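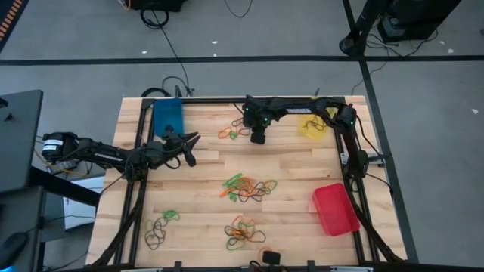
Equipment planning, bench 2
September 3, 2024

Okay, starting the shopping list before I lose the thread again. Beca Gough wants a number from me for the fall budget and I've been putting it off, mostly because every time I sit down with the spreadsheet I end up thinking about bins instead of arms. So let's do bins first and get it out of my system.

Bins

Three colors on the table right now: blue and yellow up at the far corners, red on the right side closer to the front. I like the colors. I like being able to say "red bin" across the room and have everybody know which one I mean. What I don't like is how much wood they eat up. With a bin in both far corners the right arm ends up stretched along the back edge over the yellow one, and I keep wanting that bin somewhere else. Options:

- Same bins, but on shelves that hang off the outside of the rails. Costs us some brackets and an afternoon.
- Shallower bins. Honden has a set in the catalog, and I've asked them for one loose sample before we commit to anything.
- A bigger tabletop. No. We did that in June on paper and it pushes the arms too far apart to share the middle.

I'm leaning toward the shelves, with the shallow bins as a maybe. Putting down $100 for brackets and hardware and moving on.

Things to sort

The orange, green and dark tangles are doing their job, which is to be annoying! I want more of the same, only in a few more widths, and enough spares that we can throw out a worn one without having a meeting over it. Zurkine sells mixed packs. I've got 100 pieces penciled in, which sounds like a lot until you remember how fast we lose small stuff in this room. Note to whoever places the order: ask if we can choose the colors. If they send us all black I'm going to be very sad.

Also want a drawer with labels. An actual drawer. Beca has offered the one under her monitor and I may take her up on it.

Fingers

This is the part I care about the most. Look at what we've got on hand: pointed, tapered ones and broad wedge ones. For flat stuff lying on wood I want to try something with a thin lip and a softer pad, so the edge can get under a band before the grip closes. 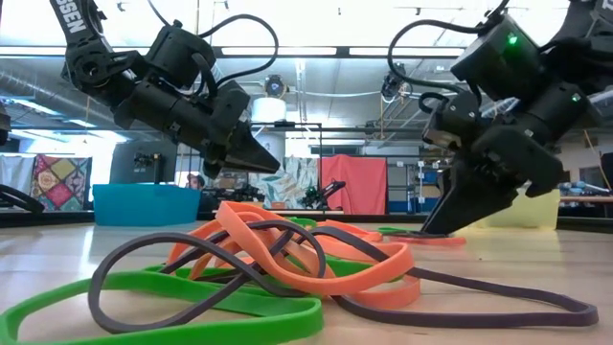 Nasrallah quoted us for a small run of printed fingers with replaceable pads, 11 pairs, and I think that's the right size of order. Enough to break some. The pads come off with two screws (per their drawing, I haven't held one yet), so a swap ought to be quick even for me. They'll do a second shape in the same run for no extra setup, and I'd rather spend that on a narrow tip than on another wide one. If anybody feels strongly the other way, write it in the margin before the order goes out.

Total for fingers, pads and shipping comes to $1,971. That's the biggest line on the sheet and I'm fine defending it. We've been asking the motion side to make up for the hardware side, and I'm tired of tuning around it.

Cables

Not glamorous. I want longer sleeves for the arm cables, the braided kind that opens down one side, plus some clips for the rails so the slack has somewhere to live. There's black cable on the floor behind the table too and I'd love to get that into a channel. Haven't priced any of it. Leaving the line blank so Beca sees I know about it.

Not buying this round

A third arm. I know, I know. It keeps coming up at lunch. Two arms over one table already get in each other's way, and we'd need another mount, another spare set of everything and a rethink of where the bins go (see above, I'm not doing bins twice).

The Nerkudska bench frame. Nice frame! Stiffer than ours, comes with the cable tray built in. But our black rails are okay, and swapping the frame means measuring every mount position over again. Put it on the list for next year and ask them if the tray is sold by itself, because that would fix half of the section above this one.

To do

Send Nasrallah the finger drawing with the narrow tip marked up.
Ask Zurkine about colors and widths.
Chase Honden for the sample bin.
Measure the outside of both side rails for the shelves. Use the metal tape, the cloth one has stretched.
Give Beca the sheet, with the cable line filled in if I can stand to look at connectors for an hour.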